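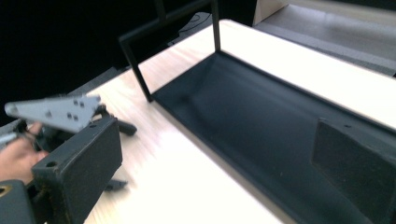 Foam padding on the finger of a hand-held gripper.

What the Case Does to the Contents

Soft foams are bought by thickness and color and then left in place for decades. A testing room in Bandlow is working out what happens to them in between.

The first item on Piyumi Fakir's bench in April was the lining of a flute case. It had been dark gray when it was installed. Most of it was now a brown paste, and the part that was still solid broke into crumbs when she pressed it with the back of a spatula. The flute had been removed before the case was sent in, but its outline remained in the lining, with a row of tarnish marks where the keys had rested.

Fakir runs materials testing at Plidellow, a small laboratory that takes work from museums, instrument repairers and firms that build transit cases. Her clients want to know two things about a foam: how long it will keep its shape, and what it will do to the object resting on it. The answers depend on the polymer, and the polymer is the one fact that is usually missing from the order form.

Four families account for most of what the laboratory receives. Flexible polyurethane is the common one, found in cushions, speaker grilles, camera bags and pick-and-pluck case inserts. It is made in two main types, ester and ether, which look alike and fail differently. Ester foams react with moisture in the air. The ester links along the polymer chain are cut by water, and one product of the reaction is an acid that speeds up the cutting. Once the process has started in the middle of a block it tends to run to the end. The foam turns sticky first and loses its structure afterward. Ether foams resist moisture fairly well but are attacked by oxygen, particularly in light, and they go to powder from the surface inward.

The other three are polyethylene, ethylene-vinyl acetate and the rubber blends sold under the loose name of neoprene. Polyethylene foam is the most stable of the group. It is stiff, it squeaks, and it will scratch a soft finish if it is cut with a dull blade. Ethylene-vinyl acetate is easier to shape and can give off small amounts of acetic acid, which is bad for lead. Rubber foams may contain sulfur left over from curing, and sulfur turns silver black.

"People describe a foam by its density and its color," Fakir says. "Color tells you what pigment was put in. I can't get a chemistry out of it."

Her first test is a spectrum, taken from a sliver of material smaller than a grain of rice. Infrared light is passed into the sample and the absorbed wavelengths are compared with a reference library. The library at Plidellow holds 823 entries, many of them taken from offcuts of known date and supplier. A sample that matches none of them is run again with a fresh cut, as skin oils and surface dust often mask the polymer underneath.

The mechanical tests are slower. Compression set is measured by squeezing a block to half its height between steel plates, holding it there in a warm oven, then releasing it and measuring what fails to come back. A low figure means the foam will go on supporting its load. A high figure means that the object will settle, contact the hard shell beneath, and begin to move when the case is carried. Fakir reports the result as a percentage and attaches the curve, and she says most clients read only the percentage.

The curve matters more when the load is small. A foam protects by crushing, and each foam has a band of pressures in which it crushes at a useful rate. Below the band it behaves as a solid block and passes the shock straight through. Above the band it bottoms out and does the same. Light objects are often packed in foam that is far too stiff for them, on the theory that firm means safe. The usual correction is to reduce the contact area, by cutting ribs or by supporting the object on a few pads.

Fulgencio Barrios has been cutting pads for 40 years. He fits out cases at Baird, a workshop on the other side of Bandlow, and he sends Plidellow a piece from every new batch of sheet he buys. His rejection rate is not high, but he has been caught before. A supplier once changed the base polymer of a gray sheet without changing the stock number, and Barrios found out when a client's pewter came back with a white bloom on the underside.

His present stock is mostly Stiltero, a cross-linked polyethylene sheet with fine closed cells. He cuts it with a long, thin blade drawn in one direction, and he does not saw. A sawn edge has torn cell walls that stand up like the nap on a cloth and shed for months. For anything with a lacquered surface he adds a barrier layer of washed, undyed cotton or a smooth polyester tissue, tucked into slits in the foam. Adhesive is kept away from the object side entirely. Hot-melt glue is used where a joint is needed, and it is applied in short beads so that the joint can be opened with a knife later.

Older inserts are a different problem. Barrios estimates the condition of a polyurethane lining by pressing a thumb into a corner and watching the recovery. If the dent closes at once, the lining is left alone and the case is marked for inspection. If it closes slowly, the lining is replaced. If the thumb comes away tacky, the object is taken out that day, and any residue is dealt with by a conservator before it hardens.

Storage conditions change the schedule but do not cancel it. Cool, dry air slows the breakdown of ester foams considerably. Sealed bags are a poor choice for them, as the acid stays in with the foam. A loose-lidded box with some air exchange is better, and darkness helps all four families.

Fakir's current work is a long one. She has 200 coupons of sheet foam hanging in the dark at fixed humidity, each paired with small strips of silver, lead and copper. One set comes out every nine months. The silver is photographed, the lead is weighed, and the foam goes under the plates. The first sets have been read and the ether foams show little change so far. The next set is still on its hooks, behind a door with a paper sign asking visitors to leave the light off.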